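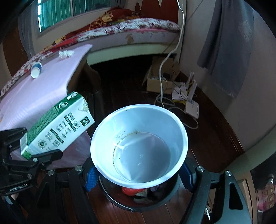

Paper cup with a brown line inside and a little pale liquid at the bottom, over the bin. Milk carton on the left.

Paper cups and the one-bin problem

I have been trying to get the waste from one small room down to a routine that takes no thought. The room is used for sleeping, eating and working, so everything ends up in the same place: food packaging, tissue, wrappers, and now and then something that still has liquid in it. The last category is the one that causes trouble. A dry bin can sit for days. A bin with two spoonfuls of milk tea in it has to go out the same evening in warm weather, and the bin itself then has to be washed.

So this post is about cups and cartons. The rest is easy.

Start with what a paper cup is. The wall is paperboard, and the inside normally carries a thin plastic film, most often polyethylene. The film is what keeps the drink from soaking the board. It also means the cup holds on to whatever is left in it for a long time. The weak points are the side seam and the bottom joint, where the cut edge of the board can be exposed. Leave liquid standing in a cup overnight and the bottom joint goes soft first. Crush the cup with liquid still in it and that joint is usually where it comes out.

The line on the inside wall is a level mark. A drink with milk in it leaves fat and protein on the film where the surface meets the wall, and the deposit dries and darkens a little. It does not matter for disposal. It matters if you intend to use the cup a second time, which I used to do and have stopped doing. A rinse with cold water does not remove the line. Hot water and a finger will, but by then you have spent longer on the cup than on a mug.

I measured the leftovers for a while, using a kitchen scale with a resolution of 1 g. Weigh the cup, tip it out, weigh it again. The largest total I got for one day, counting cups and cartons together, was 141 g. That is most of a small glass of liquid, and all of it would have gone to the bottom of the liner. A torn liner then puts it in the bottom of the bin, under the bag, where it stays until somebody notices the smell.

The procedure I use now:

Tip the cup over the sink before it goes anywhere near the bin. If the sink is too far, keep a wide-mouth jar on the table and empty the jar at night. I use an old 900 ml pickle jar with its lid.

Hold the cup upside down for a slow count of five. The film sheds water well but milk clings, and the last of it runs down late.

Do not crush the cup. Stack it inside the previous one. A stack of cups takes less space than the same number crushed, and it does not spring open again.

Put tissue in the bin before the cups if there is any. It catches the drips that the count of five misses.

Cartons are worse than cups. The fold at the top traps liquid, and if the carton was torn open instead of cut, the flap closes over the opening when you tilt it. You think it is empty and it is not. I either pull the flap all the way back or cut the corner off with scissors, then stand the carton upside down in the sink for a minute. If it has a screw cap, the cap comes off first and goes into the trash separately. A capped carton will not flatten – the air has no way out – and if you step on it the cap can come off at speed.

Caps deserve a line of their own. They roll. A cap left on a tablecloth will be there for a week, and when the cloth is finally pulled off to be washed the cap goes under the bed. I now put the cap in the cup as soon as it comes off, and then the cup and the cap are handled together.

On tablecloths: I like a cloth on a table that is used for eating, but it hides small wet spots until they have gone through. Lift the corner and check underneath. Milk under cloth on a varnished surface leaves a dull patch that takes a proper wipe with warm soapy water, then a dry wipe.

On the bin: round, open top, on the floor, close to the table edge. I tried a pedal bin, the Daris, for two months. It was well made, but the lid does not open far enough to drop in a tall carton without touching the rim, and the hinge collected crumbs. I went back to an open one in June and have not missed the lid. An open bin also makes it obvious when it is full. The liners I buy are the Fang ones, 200 to the box, thin but with a bottom weld that has not split on me so far. The Wada liners were thicker and split twice at the weld.

Position matters more than the type. Mine used to stand beside the power strip, which was convenient and wrong. Any liquid that missed went toward the cables. If you keep a router or a box of chargers on the floor, put the bin on the other side of the table and leave a clear strip of floor between them. Raising the router would be better still. I have a shelf bracket for that purpose and have not put it up.

Raimo Tikkanen wrote to me after the last post to ask whether the cups should go with paper. It depends on where you live. Many paper collections do not take lined cups, since the film has to be separated from the fiber and not every mill is set up for it. Check the local list, and if it does not mention cups, assume general trash. Cartons are often accepted in places where cups are not, but they need to be empty and in most cases flat.

He also asked about compost. The lined cups, no. Plain tissue, yes, in small amounts, if it has only touched food.

Next post will be about the Flinden drying rack, which has developed a lean.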